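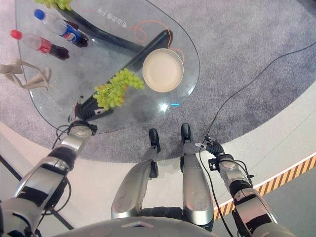

Issue 19, page 7

Home Guides Hardware Data Forum Contact
Search the guides Go

Recording tabletop demonstrations on a two-arm humanoid

Brahim Soliman, Zisholm

This guide covers one recording session for a pick-and-place policy, from table setup to the end-of-session check. It assumes that the teleoperation link is already working and that the joint encoders have been zeroed. If they have not, finish the Tedness setup guide first.

The task used throughout is "move the grapes to the plate." The same procedure applies to the bottle tasks with a different instruction string.

1. Set the table

Put the target and the distractors on the table together. The grapes and the plate are the task objects. A second bunch of grapes and the two bottles stay on the table as distractors, and the operator does not touch them in this task. Lay the bottles on their sides for half of the episodes and stand them up for the other half.

Glass is a hard surface for depth sensing. Expect holes in the depth map and false returns from the base and anything else under the top. We record depth but do not train on it for this table. The color stream is what the policy gets, reflections included. Do not cover the glass to get a cleaner picture. The test table at Arboleda is also glass, and a policy trained on a cloth did badly there.

2. Place the robot

Stand the robot with its toes at the edge of the carpet, facing the table. Both grippers should reach the near edge of the glass without the waist joint moving. If the waist has to bend for a grasp at the plate, the robot is too far back.

Run the long cable out to the side, away from the table. Check that each wrist can turn through its full range before a cable goes tight. A tight cable shows up in the torque log as a steady offset, and the policy will learn it.

3. Fix the start pose

Save one start pose and return to it before every episode. Ours has the left gripper low at the near edge of the glass and the right arm held out to the side, clear of the plate. Add a small random offset to each joint after the return move, up to 2 degrees. Without the offset, the first second of every episode is identical and the policy becomes brittle there.

4. Record an episode

a. Type the instruction string. Use the exact wording from the task list.
b. Start the recorder and wait for the tone.
c. Move the near bunch to the plate with one continuous reach. Do not hover.
d. Release, back the gripper straight up, and return to the start pose.
e. Stop the recorder. Mark the episode good, failed, or recovered.

"Recovered" means the first grasp slipped and the operator fixed it within the same episode. Keep these. Failed episodes are kept too, in a separate folder, and are used to train the success detector.

Grapes deform and roll. Close the gripper on the stem end where possible and cap the grip force at the soft-object setting. Berries that come off the bunch are removed from the glass between episodes, never during one.

5. Change the layout

After every 7 good episodes, change the layout. Move the plate, turn the bunch, and swap the places of the two bottles. Do not mark positions on the glass with tape. The marks are visible to the head camera and the policy will use them.

A full session is 19 layouts. Operators change over halfway. Log the operator for each episode, as reach speed differs a good deal between people.

6. Check before you leave

Play back the first and last episode of each layout with the joint traces alongside. Look for:

- dropped frames in the head camera stream
- a time shift between gripper close and the matching frame
- an instruction string that does not match the object moved
- hands or sleeves of the person resetting the table in the opening frames

Trim the last of these at the front. Episodes with a time shift go back to the Prarnbridge sync script, which corrects a constant delay but not a drifting one. Discard drifting episodes.

Upload the session folder with the layout log inside it. Folders without a log are not merged.

19 shares 2 comments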